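The Box Job

I got the work at Gimon through my cousin, who told me it was robots and didn't say anything else, so I turned up in July in my good shoes expecting something off the telly. What I got was a stool, a cup of tea and Gangadharan Salian explaining that I'd be teaching a pair of arms to push a box.

"Push it where?" I said.

"Wherever the sheet says," he said. "Then you write down how it went, and then you do it again. We want 200 from each starting place."

And that was the training, more or less! You guide the arm through it, slowly, and it gets saved as an example, and at the end of the week all the examples go off to Pluvska, where some computer has a good long think about them. We called the left one Kartha. The back one hadn't got a name until Kári Riis joined and started calling it Auntie (it did tend to loom).

Kári was on with me most evenings. He was twenty-two and very serious, and he wanted every go to be perfect, a lovely straight line and a soft stop. I'm not like that. I nudge, I miss, I go round again. By the second week you could tell our runs apart without looking at the names.
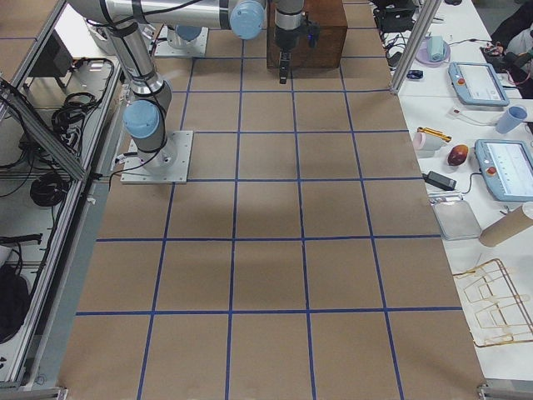 Kartha over the box at the far end of the paper, fingers down.

"Yours are a mess," Kári said one night, scrolling through my lot. He wasn't being nasty, he was worried for me. "You went past it completely on this one. You should bin it."

So I asked Gangadharan, because I did fancy keeping my job. He watched eight of mine in a row with his chin on his fist, and then he watched eight of Kári's, and then he ate a biscuit.

"Keep them," he said. "When it drifts off, where's it going to learn how to come back?"

Kári went a bit pink. The next evening I caught him trying to make a mistake on purpose, which is harder than you'd think if you've spent your whole life avoiding them. He'd steer the fingers wide of the wood, stop, breathe, and bring them round again as neat as a bus turning into a depot.

"That was a very tidy mistake," I said.

"I know," he said miserably. "Show me how you do it."

I put my hand over the controls and found I couldn't either, not with somebody watching. We sat there laughing like idiots until Gangadharan put his head round the door and asked how many we'd got left on the sheet.

"Loads," said Kári, and he budged his stool over so I could have the next go.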